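Valtard 2169 table review: eight months of coffee, elbows and one very long spill
By Mayuree Panyasiri

So I went looking for a desk and came home with a table. I wanted something I could work at in the morning, eat lunch at, and then clear off when we had people in and needed a surface in the middle of the room. Desks are bad at that! They have a front and a back, they have drawers that bang your knees, and the second you pull one away from the wall you find out the back was never meant to be looked at. A table is the same from every side, so you can put it wherever you like and turn it any way you please.

The one I bought is the Valtard 2169, in the light wood with the white legs. It cost me $261 before delivery. I'd been circling it for most of a winter, along with the Guvadier that everybody seems to own (more on that one further down), and what tipped me over in the end was a dumb little thing, the corners.

The looks

They're rounded. Not hugely, you wouldn't call it an oval or anything, just enough that when you walk by with your hands full and clip it with your hip you say "oops" instead of a word. I have a long history with table corners. I had a permanent bruise from the last one, a dark square brute I inherited from my cousin, and I haven't had one since it left.

The color is a pale, slightly creamy wood, and I was a bit worried about it because our floor is a dark reddish brown and I thought the two might fight. They're fine together. The white legs help a lot, I think, they tie in with the walls and your eye sort of skips over them to the top. Wichai Khamphan, who shares the space with me and has opinions about everything I buy, wanted black legs to go with the railing. He was outvoted by the person paying.

I will say that a top this light makes everything you put on it look a little tidier than it is. A white cup, a plant with small white flowers, a white box pushed to the back, and suddenly you look like a person who has their life together. Put a pile of mail on it and the spell breaks pretty fast, but still.

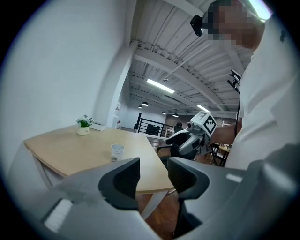
Putting it together

It comes flat, in one long box, and the box is heavy enough that I'd ask for help on stairs. We have stairs. I did not ask for help, and I do not recommend that, my shoulders were sore until the weekend.

The instructions are all drawings. They're decent drawings, better than most, although the one for the leg brackets has an arrow that could mean either "turn this over" or "turn this around" and I picked the wrong one. If your bracket looks like it's facing the room instead of facing the underside, flip it, you're where I was. Once I'd sorted that, the rest went together before my coffee got cold. Lay a blanket down first. The top goes face down while you attach the legs and it will pick up every crumb of grit on your floor if you let it.

Each leg has a foot that screws in and out so you can level it. Our floor has a dip in it that you'd never notice until you set a round pencil down, and the feet took care of that with plenty of thread to spare. Mine have stayed where I put them. Wichai thinks one of them creeps. We've agreed to disagree, and he checks it every so often when he thinks I'm not looking.

Living with it

Valtard says it holds 400 pounds spread evenly, and I've got no plans to find out. What I care about more is wobble, and there's very little. If I type hard there's a bit of a shimmer in my drink, and if two of us lean on the same long side and one gets up suddenly, you feel it. My old table did neither of those things, but my old table weighed as much as a cow.

The surface has done better than I expected. I'm not a coaster person. I own coasters, I was given some very nice ones by my aunt, and they live in a drawer. Cups go down wherever there's room, often several at once, and by the end of a day there's a little herd of them. I've wiped off coffee, tea, soy sauce and something sticky that neither of us will own up to, and all of it came away with a damp cloth. The long spill I mentioned in the title was a full iced coffee that got under a notebook and sat there from lunch until the evening. It left a faint shadow near one end. I can find it when the sun is low. Wichai can't find it at all, and he's tried.

White cups on pale wood are pretty, by the way, and I went out and bought more of them after the table arrived (so add that to the price, I guess). The thing to watch for is pens. Ballpoint does not come off with a damp cloth. It came most of the way off with a bit of rubbing alcohol and then I chickened out, in case I took the finish with it.

It's also a good size for doing things with your hands. You can have your stuff at the near edge, both forearms in play, and the plant and the tissues stay up at the far end out of the way. On the old table I was always moving something to make room for something else.

Chairs were the one thing I hadn't thought through. I use a black mesh office chair and it goes up close to the edge just fine, but the armrests and the tabletop are at nearly the same height, so tucking it in all the way depends on how I left the seat. Measure yours! I didn't, and I got lucky. And if you've got something round and smaller in a similar wood, like our little side table, the pair looks good together even though they came from completely different places. That one is where the cloth lives, folded up, ready for the next disaster.

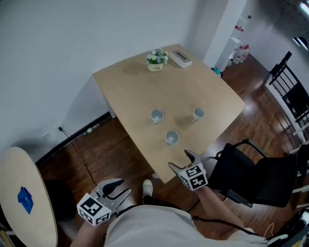

Jasden Rooms & Tables, Issue 5

How it compares

The Guvadier is the obvious rival, and I spent a good hour sitting at one in a showroom pretending to write emails. It's the sturdier of the two, no question. You can lean your whole self on it and it doesn't care. But the edge is square and quite sharp on the underside, right where your wrists go, and the top has a grain texture pressed into it that I kept wanting to pick crumbs out of. It's also more money, and the light finish was out of stock until October, which settled things.

I looked at the Thaweesak folding one too, because the idea of making the whole table vanish appealed to me. If you've got a really small room, go and see it. The hinge felt solid. For me the crossbar was a dealbreaker, I like to stretch my legs out and I kicked it over and over in the time it took to drink a glass of water.

What I'd change

A cable hole, or even a notch at the back edge. I know, I know, I said I liked that it doesn't have a back. But there's always a wire going somewhere, and at the moment they all go over the side and onto the floor and I step over them.

I'd like it in a slightly longer version, too. It's good for me on my own, it's good for two, and with a third person somebody ends up with a leg on either side of a leg, if you see what I mean.

And I'd like the spare screws to come in a bag that closes. Mine were loose in the bottom of the box and I'm fairly sure one went down the gap under the baseboard.

Would I buy it again?

Yep. I'd buy it again in the same color, with the same legs, and I'd get Wichai to carry the other end. If you need a rock-solid surface for a sewing machine or something with a motor in it, I'd go sit at the Guvadier before you decide. If you mostly want a pale, friendly, wipeable table that you can walk past without getting hurt, the Valtard has been a pleasure, shadow from the iced coffee and all.

Rating: 4 out of 5

Update: a few of you asked about the smell. There was a bit of one out of the box, kind of like a new bookcase. We left the windows open and it was gone by the second evening. And yes, the plant pot leaves no ring, I lifted it up and checked.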